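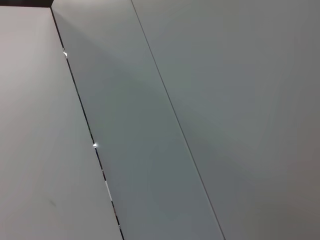

*Off-white panel surface with faint gray scuff mark near the lower part.*

**Ternent Building, Level 3: Interior Condition Checklist**
Inspector: Washington Vasconcelos
Period: January

| Item | Result | Comments |
|---|---|---|
| Exit signs lit | Pass | All signs on battery test held for the full period. |
| Stairwell doors self-close | Fail | East door, tag 254, stops short of the latch. Closer to be adjusted by Fagundes. |
| Extinguishers in date | Pass | Gauges in the green. Tag 358 hung too high; lower the bracket. |
| Corridor width clear | Fail | Boxed paper stored outside the Asiritz suite. Tenant notified in writing. |
| Panel surfaces | Pass | Scuff marks are cosmetic. No repair order required. |
| Floor coverings | Pass | Carpet seam at the elevator lobby to be watched. |
| Electrical closet | Fail | Mop and bucket kept inside. Remove within 72 hours. |
| First aid cabinet | Pass | Restocked by Clanov. Eyewash bottle is the older type and may remain until its date passes. |
| Handrails | N/A | Covered under the stair report. |

Items marked Fail shall be corrected by the responsible party and reported to the building office in writing. The east stairwell door shall be kept free of wedges at all times. Reinspection of failed items will begin at 8:30 a.m. at the elevator lobby.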